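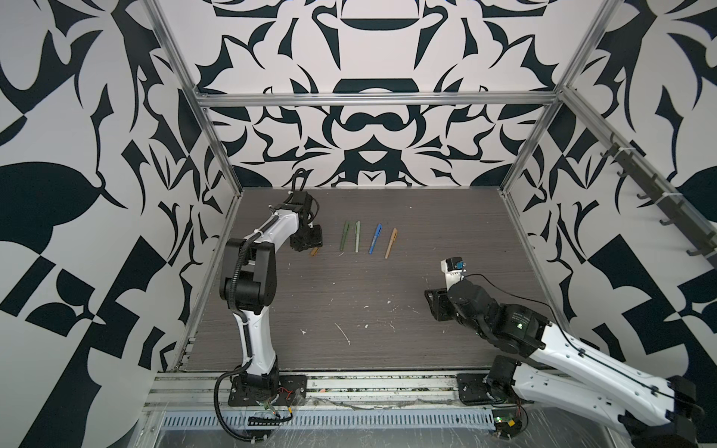
深灰色木纹底面上的笔，颜色有浅褐、橄榄绿、浅灰绿和亮蓝。

Flolmont 推出可换芯书写笔系列 Cliltemow，并在 Stuvcombe 开始旧笔回收

供即时发布

Stuvcombe，2024年6月

文具制造商 Flolmont 今天宣布，新的书写笔系列 Cliltemow 开始销售。这个系列的所有型号都可以更换笔芯，笔杆、笔帽和笔夹也可以单独购买。与新系列同时开始的，还有一个旧笔回收服务，首先在 Stuvcombe 进行，由当地的纸品和文具商店 Engström 合作提供。

Flolmont 生产书写工具已经很多年，过去的主要产品是供学校和办公室使用的一次性签字笔。公司在准备 Cliltemow 的时候，向636位长期使用本公司产品的顾客发出了问卷，请他们写下平时怎样使用笔，以及一支笔通常因为什么原因被放弃。回答中最常见的原因是墨水用完，第二个原因是笔帽丢失。很多顾客写道，笔杆本身还很好，他们觉得扔掉可惜，所以把旧笔留在抽屉里，时间久了，抽屉里能写的笔和不能写的笔混在一起。

公司根据这些回答决定了新系列的基本方向：墨水用完时只换笔芯，笔帽丢失时只买笔帽，笔杆可以一直使用。

关于产品

Cliltemow 系列有2种笔尖，细笔尖适合写小字和填写表格，中等笔尖适合写信和做笔记。两种笔尖使用同样长度的笔芯，顾客可以在同一支笔杆里换用，不需要另外购买零件。

笔杆有6种颜色。公司在选择颜色时，希望它们放在一起时容易分辨，单独使用时又不太显眼。每种颜色的笔帽与笔杆分开包装，顾客可以选择相同的颜色，也可以自由搭配。Engström 的店员在试销期间告诉我们，有的家庭给每位成员选一种笔杆颜色，再用笔帽的颜色区别墨水，这种用法我们在设计时没有想到。

墨水提供黑色、蓝色和蓝黑色。墨水颜色在笔芯的尾端有标记，打开笔杆就能看到。蓝黑色墨水是新调配的，写在纸上时颜色比较浅，干了以后会变深一些。公司建议在写重要文件以前，先在相同的纸上试写一行，特别是在纸面比较光滑的时候。

更换笔芯的方法如下。取下笔帽，握住笔杆中间，把前端向左旋转，直到可以取下。拿出旧笔芯，放入新笔芯，尾端向后。再把前端转回原处，感到有阻力时就停止，请不要用力过大。新笔芯的笔尖上有一小粒保护用的蜡，使用以前需要轻轻取下。第一次书写时，墨水可能要在纸上画几个圆圈以后才会流出，这是正常现象。

笔夹可以拆下。左手写字的顾客在试用时提出，笔夹的位置有时会碰到手，所以我们把笔夹改成了可以拆装的形式。拆下笔夹以后，笔帽上的小槽可以用随笔附送的盖片盖住。

关于旧笔回收

从新系列开始销售的当天起，顾客可以把不能再用的笔带到 Stuvcombe 的 Engström 商店。品牌没有限制，签字笔、圆珠笔、水性笔和荧光笔都可以接受。钢笔也可以交来，不过我们希望顾客先问一下店员，很多钢笔经过清洗以后还能继续使用。

以下物品暂时不能接受：铅笔、粉笔、装有溶剂型墨水的油漆笔，以及带有电池的笔。如果笔漏墨水，请先用纸包好，再放进回收箱。笔不需要拆开，也不需要按颜色分类。

回收箱放在商店收银台的左侧。装满以后，由 Flolmont 的送货车在送新货时一起带回工厂，因此不需要另外安排运输。在工厂里，工作人员先把金属部分与塑料部分分开，再按照塑料的种类进行整理。可以使用的塑料经过清洗和粉碎，用来制作文具店的陈列架和笔盒的内托。公司目前没有把回收塑料用在笔杆上，因为不同来源的塑料收缩的程度不同，笔杆前端的螺纹对尺寸的要求比较高。这方面的试验还在进行，有结果的时候我们会另行公布。

公司的目标是在第一阶段收回约3,000支旧笔。第一阶段到8月底结束。在这以后，我们会和 Engström 一起检查回收箱的大小、放置的位置和送货的间隔是否合适，再决定是否在其他地方开始同样的服务。

交旧笔的顾客不会得到折扣或者积分。我们与 Engström 讨论过这个问题，双方都认为，如果有折扣，有的顾客可能会把还能写的笔也交来。对于还能写的笔，我们希望大家继续使用，或者送给需要的人。

为学校提供的材料

从8月开始，Stuvcombe 的学校可以向 Flolmont 申请一套课堂材料。材料包括一张笔的结构图、不同笔芯的样品，以及一份给教师的说明。说明里介绍墨水怎样从笔芯流到纸上，为什么有的笔倒过来就不能写，以及为什么笔帽上有小孔。内容适合小学高年级的学生，一节课可以讲完。

申请材料不收费用，也不要求学校购买本公司的产品。材料上没有价格和购买信息。学校如果希望在校内放一个旧笔回收箱，可以在申请时一起提出，我们会根据送货路线答复。因为送货车的空间有限，暑假后的第一个月可能不能满足所有学校的要求，请学校谅解。

关于旧型号

很多顾客问到，新系列开始销售以后，原来的一次性签字笔是否停止生产。公司现在的计划是，面向学校和办公室的大包装继续供应，零售的单支包装在库存售完以后不再补充。已经与本公司签订供货合同的单位不受影响，合同中的型号、数量和价格都不改变。

另外，Cliltemow 的笔芯不能装入旧型号的笔杆。旧型号的笔杆在出厂时已经封闭，强行打开会损坏前端，墨水也可能流到手上或者衣服上。如果衣服上沾了墨水，请尽快用冷水冲洗，不要用热水，然后按照衣服标签上的说明清洗。

保存和使用的建议

客户服务部门每年收到很多关于保存方法的问题，借这次机会，我们把回答写在这里。

短时间不用时，请把笔帽盖好，听到一声轻响表示已经盖紧。长时间不用时，请把笔平放，避免阳光直接照射。夏天不要把笔留在汽车里，高温会使墨水膨胀，并从笔尖漏出。乘飞机时，建议把笔放在密封的小袋里，笔尖向上。

没有开封的笔芯可以保存较长时间，包装背面印有建议使用的期限。超过期限的笔芯并不一定不能用，但颜色可能变浅，开始书写时也可能断续。如果笔尖掉在硬的地面上，请先在废纸上试写，检查线条是否均匀。笔尖弯曲以后不能修复，需要更换整支笔芯。

购买方式

Cliltemow 系列目前在 Engström 商店出售，笔芯、笔帽和笔夹也在同一货架上。Flolmont 工厂旁边的门市部同样有售，并且可以在购买以前试写。网上订购将在晚些时候开始，届时零件也可以单独订购，邮寄时使用纸质信封。

单位和学校如果需要较大的数量，可以直接与销售部门联系。销售部门可以按照要求把不同颜色装在同一盒里。笔杆上印字的服务暂时不提供，公司正在比较几种印字方法的耐磨程度。

关于 Flolmont

Flolmont 是一家生产书写工具和笔芯的企业，产品包括签字笔、圆珠笔和办公用墨水。公司的装配和包装都在自己的工厂完成，墨水也由工厂内的调配室准备。

关于 Engström

Engström 是位于 Stuvcombe 的纸品和文具商店，出售信纸、笔记本、绘图用品和书写工具，并提供钢笔清洗和简单的修理。

媒体联系

需要产品样品、价格表或者更多资料的媒体，请与 Flolmont 新闻办公室联系。样品请注明需要的笔尖和墨水颜色。希望到 Engström 商店了解旧笔回收情况的记者，请提前通知新闻办公室，我们会与商店商定合适的时间。引用本新闻稿中的文字时，请注明来源为 Flolmont。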